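Filed under: Clubs A–Z / Lower Leagues / Resindale

Resindale Town

Resindale Town is a semi-professional soccer club that plays at Tostenik Park, on the east side of Resindale. I've been looking after this entry for a few seasons now, so forgive me if it gets a bit fond in places!

The club started out as the works team of the Tostenik brickyard and played in brick red, which is still the home color. The away kit has been pale yellow, navy and (for one awful season) lime green.

Tostenik Park holds 1,306, with 223 seats in the one covered stand. The rest is grass bank and a concrete terrace behind the north goal, and I'd pick the terrace every time, even in January. The record crowd is over 400 more than the ground is allowed to hold today, set at a cup tie against Preltell Rovers that went to a replay. Resindale lost the replay 3-0. I've left the full report off this page because it still stings.

Preltell are the big rivals. The two sides meet twice a season for the Shenoy Shield, a dented old thing that the winners keep until the next game, and Resindale once held on to it for 14 meetings in a row – the best run either club has managed.

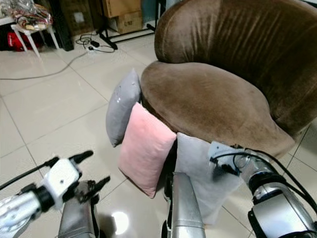
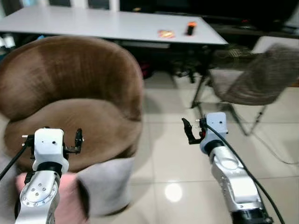 Promotion has come twice, both times through the playoffs, and both times the team went straight back down. The style of play hasn't changed much through any of it: two big center backs, a quick winger on the left and a lot of long throws. Visiting fans grumble about the throws, but plenty of them end up as goals.

The youth side trains on the back field and shares the clubhouse with the women's team, who joined the regional league a few years after the men and have finished above them in the table more often than not.

Get club updates by email. Enter your address to join our newsletter. You can unsubscribe at any time.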